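Wedton Dash Cam review: seven months on the daily commute

Posted Tuesday, February 21, 2023 by Pantelis Sarantis

I bought the Wedton in September, two weeks after someone reversed into my parked car outside the Stallent pharmacy and drove off. The officer who took my report was polite but clear that without a plate number there was little to go on. I wanted something that records while the car is parked, and I didn't want to pay for a subscription.

Fitting it took most of an evening. The front unit sticks to the windshield behind the mirror, and the rear one runs on a long cable that tucks under the headliner. The hardwire kit is sold separately, and the instructions for it are poor.

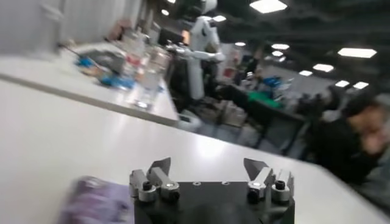
Daytime footage is good. I can read plates on cars ahead of me and on most cars in the next lane. At night it drops off fast, and a plate under headlight glare is usually a white patch. Parking mode wakes on a bump and saves a clip from just before it. The default setting is too sensitive – heavy rain set it off, and by the first weekend I had 740 clips to delete. Set it to low and it behaves.

I have needed it once. A van clipped my mirror on Jandbridge Road in December and kept going. I exported the clip with its time stamp and handed it in at the front desk on a memory stick. Koen Aerts, my neighbor, has the more expensive Rallis and says its clips upload by themselves, which would have saved me a trip.
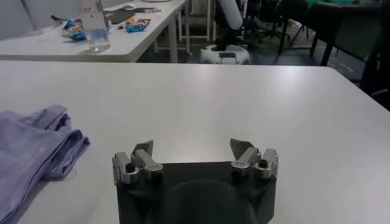 Gripper with two metal fingers, open over a white table.

The phone app is the weak part. It loses the connection about one time in three, and it shows clips in no order I can work out. Pulling the card and using a laptop is quicker.

Would I buy it again? Yes, for parking cover on a budget. If you drive mostly after dark, look at the Rallis first.

Rating: 7 out of 10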